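December 11, 2024

Humidity in the house 41 percent at six this morning, down from 46 yesterday. The boiler has been running longer cycles since the wind turned. I bled the upstairs radiator again and got a few seconds of air, then water. The pressure gauge read low afterward, so I topped the loop up to 1.4 bar and wrote the figure on the card by the valve.

Most of the day went to the tide clock. The movement came back from Grunley with the new pinion fitted and a one-page note saying the old one had worn on one side only. That agrees with what I saw in April, when the hand began to hang near low water and then jump. A wheel that binds at the same point every turn has either a bent tooth or an arbor out of true. I had guessed the tooth. Grunley says arbor, by a small amount, and has straightened it. The bill was higher than the estimate by the cost of postage.

I set the hand at this morning's high water using the printed table for Skalevport. The table is for the outer pier, and the inner basin runs later, up to 20 minutes on a spring tide and less on a neap. For a dial this size the difference is hard to read. The hand makes one turn in 12 hours and 25 minutes, near enough, and the real tide wanders either side of that through the month. The correct practice is to set the clock at full or new moon and then leave it alone. I set it today anyway, because I wanted to see it run, and will reset it on the full moon.

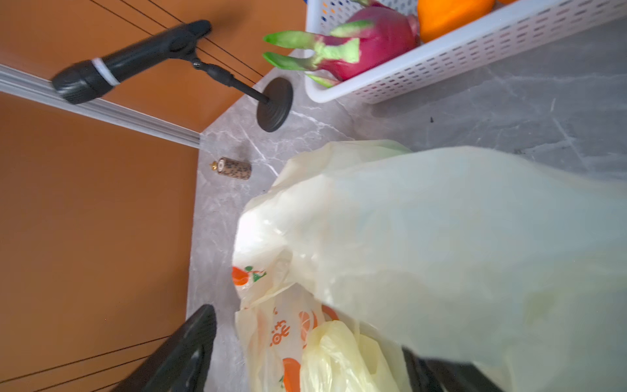 Checked it at the afternoon low. The hand was ahead of the table by 17 minutes. Part of that is the ordinary spread between one tide and the next, and part may be backlash in the new pinion. One reading can't separate the two. I have ruled a page in the notebook with columns for table time, clock time, difference and barometer, and will fill it twice daily until the moon comes round. Low pressure lifts the water level and an onshore wind does the same, but neither should move the time of the turn by much in a basin this small.

Algirdas Vanags telephoned at noon. He has the serial number of the clock in the old pilot office, 2312, and wants to know whether mine is from the same batch. Mine has no number on the back plate. There is a filed patch where one might have been. He thinks Vītola made the cases and bought the movements in, and that the filed patch means a replacement plate from a later run. It is possible. The screws on my plate are slotted and the ones on the bezel are too, but the threads differ, and I had to keep them in separate dishes when I took it down. I told him I would measure the thread pitch and send it.

Ona Toom returned the second volume of the harbor survey. She has penciled corrections to the soundings off the north wall, all of them shallower than printed. The dredging stopped years ago, so I would expect that. I asked her to initial them.

Trendach have still not sent the lamp oil. I wrote again. The order confirmation lists two cans and the invoice lists one, and I have asked which of them is right before paying either.

Supper was barley soup — too much pepper, and I had measured it. Rain after dark, light, from the southwest. Barometer 1004 and falling slowly. The clock can be heard from the hall with the door open, a dull beat, even as far as I can judge by ear. Next high water by the table is a little after one. I will not be up for it. The first proper entry goes in the book at breakfast.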